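Notes on folding knitwear, one garment per page. Rivness started as a text file Rosine Fleury kept for her own drawers, and it has grown into a proper little folding library. Corrections and new folds are very welcome!

# Rivness: sweaters

Last edited 2021-04-28 by Rosine Fleury. Fold names and the drawer chart are by Declan Doolan.

## What's in this folder

- `folds/` has 42 short write-ups, each in its own Markdown file
- `drawers.csv` lists drawer depths and which fold fits which drawer
- `words.md` explains our names for things (a "Galia" is sleeves in first, a "Flikach" is body in half first)

T-shirts and pants live in their own folders. Scarves don't have a home yet, and I'd love for somebody to take them on.

## Before you fold

Use a bed if you have one. A table is fine for shirts, but a big knit with long sleeves wants room on all sides, and you can walk around a bed. Pull the sheet or duvet fairly smooth first. Stripes are a gift, by the way: line the side of the sweater up with one band and you can tell right away when you've gone crooked.

Check the cuffs and the hem. Ribbing loves to flip under itself, and a flipped hem makes a lump that no amount of patting will fix later. Open it out with your fingers and don't tug, especially on wool.

## The two starts

Both folds begin with the front facing up. The first picture has the sleeves crossed over the chest, with the ribbed bottom still turned up and waiting to be opened out; in the second, the body is doubled over and a sleeve still reaches out to the side.
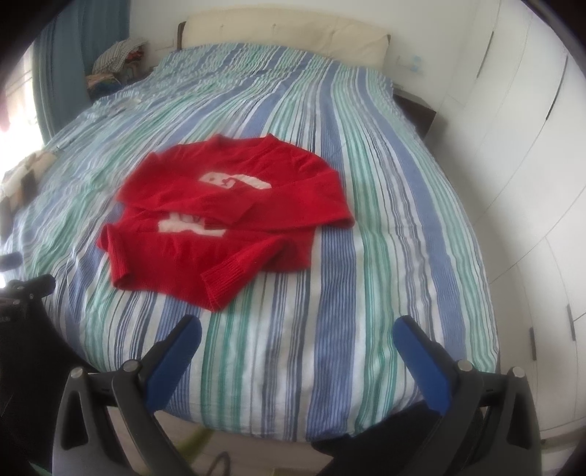
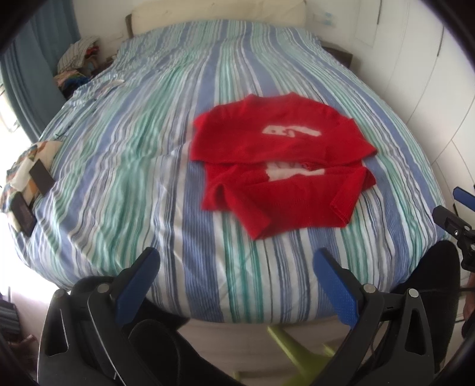

## Finishing a Galia

1. Straighten the hem.
2. Lay each sleeve flat across the chest. They can overlap a little, but keep the elbows inside the line of the body.
3. Bring the sides in if the drawer is narrow.
4. Fold the hem up to the chest, then once more to the collar.

## Finishing a Flikach

1. Smooth both layers with the flat of your hand, working out from the fold.
2. Tuck in any sleeve that's still hanging out, cuff last.
3. Fold once more for a shallow drawer, or stop there for a shelf.

The Flikach is my favorite for anything with a bold design knitted into it (it's so quick, and thick yarn puts up with it beautifully). Declan is a Galia man through and through. His drawers do look better than mine.

## Still to write

- Turtlenecks, which need 7 steps at the moment and shouldn't
- The Bukhari roll, for packing; I've got it half drafted
- Cardigans with big buttons

Please keep new write-ups under 200 words and name the file after the fold.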